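Nanberg opens orders for the Kamen hand-held gripper kit

Rurnbridge, March

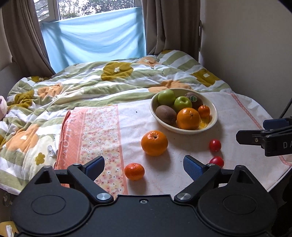 Does the buyer need to own a robot to use the kit? The Kamen is held in the hand and works by itself, so a robot arm can come later or never.

Nanberg is very pleased to say that its Kamen kit, the one so many of you have been kindly asking after since last spring, is now on general sale at £629. It is meant for people who want to record everyday handling jobs at home – picking up fruit, for instance, or filling a bowl – and who would like to get going without a long afternoon of setting up.

Each kit comes with three sets of soft finger pads, a charger and a printed guide, and our friends at Hidayat will look after repairs from their workshop in Rurnbridge. More than 11 colleges have already put their names down, for which we are truly grateful. Orders placed in March will be sent out within seven working days.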